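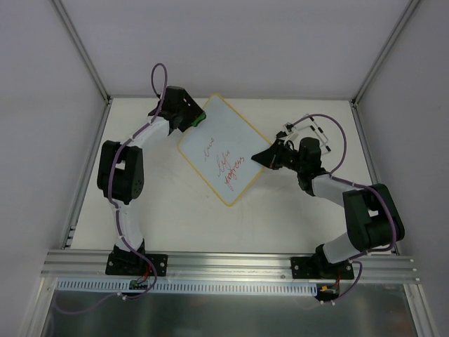 Karico winter fair, notes typed on the bus home

January 2, 2022

Got there late, missed the opening talk. The fair is in the old Karico rope works down by the river, two long halls and a yard. Entry was 6 dollars, kids free. Cash only at the gate, so bring some.

Hall one is paper and stationery, which is why I go. Warnerel had the big corner spot again. Mostly notebooks, lots of green cloth covers, and the thick cream stock they stopped selling in December. Bought 4. Should have bought more, they were gone by lunch.

Prinum next door was doing ink. You could dip a pen and try anything on the table. I liked a brown one that dried almost purple. The girl at the table said it takes a while to dry on smooth paper and she was right, I have it all over my sleeve.

Then the handwriting talk upstairs. Ivar Myklebust, 60 chairs, people standing along the wall. He taught grade school for years and he's good on why kids' lines drift uphill – they move the hand but leave the elbow where it is. Had us all try it on scrap paper. Mine drifted. He went over time and skipped the part on left handers, wich was the bit I wanted. Maybe next year.

Food: pea soup in the yard, fine, a bit salty. Long line for waffles, gave up.

Hall two is furniture and lamps. Söderlund had a school desk with a lift top, restored, 700 dollars. Sat at it for a while. No.

Other stuff – coat check closes an hour before the halls do, watch that. Restrooms only in hall one. Parking lot was full by ten but the number 6 bus stops right outside and was half empty both ways. Upstairs is cold, keep your coat on. There's a elevator behind the ink tables, no sign for it.

Still have to unpack the notebooks. One has a bent corner, will write to Warnerel about it tomorrow.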